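Costovora Indoor Mobile Robot
Set-Up Guide, Section 5: Doorways, Thresholds and Rehearsal Runs

Read this section before you let the robot drive through its first door. Doorways are where most of the fun starts, and they deserve an unhurried hour of your time. Do the work in the Cekis simulator first, then repeat it on the real floor. A robot that glides through a tight doorway on its own is a wonderful thing to watch, and good habits at this stage will get you there!

5.1 Before you begin

You will need:
- the site map you saved in Section 4
- the Cekis simulator, with your site loaded
- a tape measure
- the door log (printed copy or tablet)
- a second person for the floor test

CAUTION: The person holding the stop remote does nothing else during a run. No phone, no tablet, no holding doors.

5.2 House rules for doors

Every door on the route gets one of three labels in the map: OPEN, CLOSED or ASK. Use OPEN only for doors that are held open by a fixed stop. A door that people move during the day is ASK, even if it is open nearly all the time. When the robot reaches an ASK door it halts, checks the gap, and goes on only if the gap is wide enough.

Measure the clear gap with the door in its normal open position, from the face or edge of the door to the opposite jamb. The handle counts. If a lever sticks out into the path, measure from the tip of the lever. The smallest gap allowed is 74 cm.

Note: Do not lower the gap limit to get past one awkward door. Move the route, or fit a stop that holds the door further back.

5.3 Rehearse in the simulator

1. Open your site in Cekis and choose Rehearsal.
2. Set the top speed to Walk. Leave it there for the whole section.
3. Place the robot at least 1,000 mm back from the first doorway, facing it squarely.
4. Switch to the robot's view and look at what it has to deal with: doors standing open at an angle, handles, changes of floor, dark rooms on the far side.
5. Mark each door leaf as a keep-out area. Draw the area around the whole leaf, handle included.
6. Mark every line where one floor covering meets another. Tag it FLUSH or STEP. If you are not sure, tag it STEP and check it on site.
7. Run the route in both directions.
8. Repeat until you have 18 clean passes in a row. A touch, a stall or a manual stop sets the count back to zero. 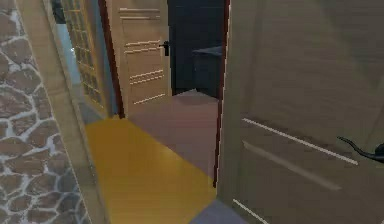

Figure 5-1. Rehearsal view with two open doors. Mark both door leaves and their black lever handles, and tag the line between the yellow and mauve floors.

Note: If the room past the doorway is dark, add a Slow zone on both sides of the threshold. Furniture in a dim room can be hard to make out, so check the map for anything near the opening.

5.4 Repeat on the real floor

1. Clear the route of people and put out the floor signs.
2. Press the stop remote once with the robot standing still. The status light must turn red.
3. Release the stop and drive the route by hand at Walk speed.
4. Compare each door with its label. Correct the map right away if anything differs.
5. Start the automatic run. Walk behind the robot, never beside it in a doorway.
6. Write each pass in the door log.

CAUTION: Never reach between the robot and a door to free it. Press stop, wait for the red light, then roll the robot back by its rear bar.

5.5 When to start over

Go back to 5.3 if a door is rehung, a handle is changed, new flooring goes down or furniture is moved near an opening. Sites that use the Schouten door opener must also complete Section 6 before normal running.

Section revised July 19, 2025.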